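October 3, 2022. Workshop notebook, sourdough bench

Greenberg starter is alive again!! Fed it at 1:1:1 last night with the Nundcombe rye and it had climbed well past the rubber band by the time I came in. Smells like green apples and a little like yogurt. I had pretty much written it off after the February jar went pink and had to be thrown out, so this is a very good morning.

Batch A, to write down before I forget:
700 g Stastalov white
40 g rye
100 g starter
salt as usual, water by feel (I know, I know, will weigh it next time)

Dough was slack at first, then came together beautifully after the second fold. I love that moment when it stops sticking to the bowl and starts wobbling in one piece. Left it on the shelf by the window under a damp cloth. Shaped it a bit late, and the seam opened on one side. Scored shallow. Total going into the oven: 1,061 g on the scale.

Still measuring the bench flour by the scoop, and the scoops never agree with each other from one bag to the next. The rye packs down, the white fluffs up. Weigh everything that goes in the dough, scoop only for dusting.
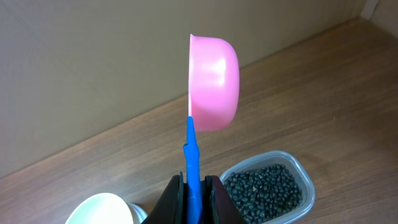

Amrit Girard thinks I am overdoing the rye anyway, and that the sour note would come through better with a longer rest in the fridge and no rye at all in the final dough. Worth a try! Batch B will be all white, same starter, overnight cold.

Crumb on A: open near the top, tighter at the base, lovely chewy crust. Dulent tin gave a darker bottom than the stone. Try one rack higher.

To do: label the jars, dry some starter on parchment as a backup, buy more rice flour.

Comments (2)

Petra: Did you steam it, or bake with the lid on?

mw_bakes: Dried starter saved mine last winter, do it today!

Contact | © 2022 Bench Notes | Back to top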